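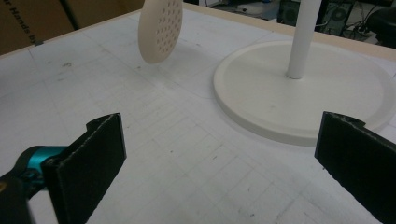

Plan de travail recouvert d'une feuille blanche quadrillée de gris clair.

Papier quadrillé

Le papier quadrillé est un papier imprimé d'un réseau de lignes fines, le plus souvent perpendiculaires, qui sert de guide à l'écriture, au dessin, au calcul et à la coupe. Peu d'objets aussi modestes ont rendu service à autant de métiers : on le trouve chez l'écolier, le géomètre, la couturière, le brodeur, et jusque dans les carnets des amateurs de labyrinthes !

Réglures courantes

Le quadrillage simple, dit 5 × 5, forme des carreaux de cinq millimètres de côté. C'est celui des blocs de brouillon et des cahiers de mathématiques. La réglure Seyès, familière à tous ceux qui ont appris à écrire en France, superpose des verticales espacées de huit millimètres et des interlignes de deux millimètres, avec une ligne horizontale plus marquée tous les huit millimètres. Elle guide la hauteur des boucles et des hampes avec une finesse remarquable.

Le papier millimétré, traditionnellement imprimé en bistre, en bleu ou en vert, renforce une ligne sur cinq ou sur dix. Il existe aussi des réseaux isométriques, composés de triangles équilatéraux et merveilleux pour dessiner des volumes, des échelles logarithmiques et des grilles polaires.

Couleur et impression

Une bonne grille doit se voir pendant le travail et s'effacer à la lecture. Tout l'art de l'imprimeur est là. Le gris clair et le bleu pâle sont appréciés pour cette raison, le second ayant longtemps eu l'avantage de disparaître à la reproduction photographique. La largeur du trait compte autant que sa teinte : trop épais, il fausse les mesures prises à la règle.

Le papier lui-même travaille. Il s'allonge avec l'humidité, davantage dans le sens travers que dans le sens marche, ce qui explique les petits écarts relevés sur les grandes feuilles. Les dessinateurs exigeants préfèrent alors un film polyester, beaucoup plus stable.

Grands formats

En feuille ou en rouleau, le quadrillé de grand format couvre volontiers une table entière. Les patronniers y tracent leurs gabarits, les maquettistes y calent leurs plans, les quilteuses y disposent leurs blocs avant l'assemblage.

La papeterie de Vurnar s'en était fait une spécialité. Son catalogue de juin comptait 606 références, dont 17 réglures différentes, et ses rouleaux de patronage étaient tirés à 3,000 exemplaires. L'atelier Daher, à Saltov, en reprit plus tard les cylindres et ajouta une splendide grille à points, limitée à 2,000 blocs et encore recherchée des collectionneurs.

Voir aussi

Papier à musique
Papier pointé
Réglure Arnov
Mise au carreau

Dernière modification de la page : 2022-11-11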